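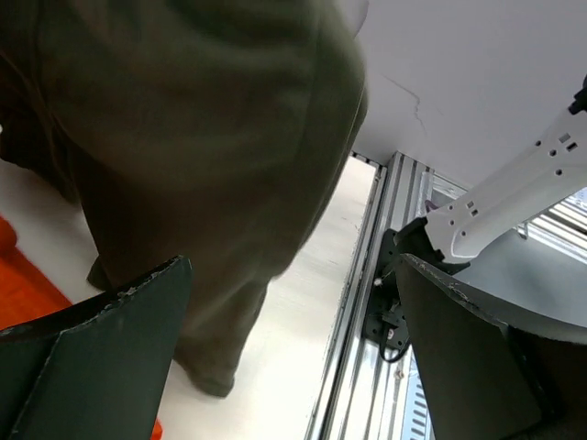 Figure 3. Olive-green trousers, worn and standing, with the cloth in soft folds from the thigh.

3.2 Trousers in use

Garment studies tend to prefer trousers with nobody in them. The flat-laid pair keeps still and has no opinion about lunch. The Besuvden survey, which logged 3,000 garments, measured every one of them on a table. We asked what happens to the folds once a leg is involved.

Wearers at our Amell and Sial sites kept fold diaries through July, and 140 entries were legible. Most reported creasing at the knee, a finding we had hoped to make sound more surprising. Folds along the thigh (Figure 3) were harder to classify under the Senora scale, whose authors appear never to have sat down.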